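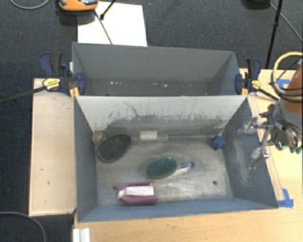
The comparison of end effectors begun in April has now reached the stage at which a provisional judgement may be offered. Two types of hand have been considered on the bin-picking bench: a two-finger metal gripper and a suction cup unit supplied by Rirkama. The question put to both was a narrow one, namely which of them should be fitted by default when the contents of the bin are mixed and have not been sorted by size. The two-finger hand was tried on sets of small objects of the kind now in the front bin, where a clear item with a white label lies on its side against the far wall, a dark blue star rests close to the right wall, and a slim white and clear item sits beside or under a dark green oval one. Such an arrangement presents most of the difficulties that were of interest, and it does so without any great depth of clutter.

Each hand was given more than 700 attempts over the period. An attempt was recorded as successful only where the object was lifted clear of the rim and held until the arm had come to rest over the second bin. Objects dragged up the wall and dropped on the far side were recorded as failures, although there was some disagreement on the point at the time.

The suction unit was the quicker of the two on anything with a broad, smooth face. Boxes and flat packets were lifted at the first approach in nearly every case, and the approach itself is simple to plan, as the cup need only come down square to the surface. Its performance on bristles, mesh and crumpled film was poor. The cup would seal for a moment and then release, commonly during the first part of the lift. A softer cup from Zisason improved matters on film and made them slightly worse on card, and it showed wear sooner than had been hoped.

The two-finger hand was slower but failed in ways that were easier to understand. Its chief weakness is at the walls. An object lying flush against a side leaves no room for the outer finger, and the planner must either push the object inward first or come in at an angle. The pushing motion was added in the second round of trials and is now used as a matter of course. Corners remain troublesome, small soft things in corners especially so.

Transparent items deserve separate mention. The depth camera used in the first round returned very little from clear plastic, and grasps were frequently planned on the label alone. The camera was exchanged for an Evier unit with a shorter working distance, and the exposure was lowered. Grasps on clear bottles became more central as a result. It should be noted that this change was made for both hands, so that the later figures may be compared with one another but should not be set beside the earlier ones.

Some practical matters may be of use to those preparing a similar bench. The bins should be clamped. In the first week they were held by tape only, and a firm push against a wall was enough to shift them and spoil the calibration. Hoses and cables at the wrist should be given sufficient slack for the full turn of the last joint, and this should be checked by hand before the arm is run at speed. The controller, a Yip model, was left on its factory force limits throughout.

On present evidence the two-finger hand is preferred as the default, with suction retained for batches known to consist of boxes. A hand combining both has been requested on loan, and trials will begin once a mounting plate of the correct pattern has been obtained. The full tables will be placed on the downloads page when the remaining 4 sessions have been checked.

Posted Tuesday, December 31, 2024
Filed under: Grippers, Bench notes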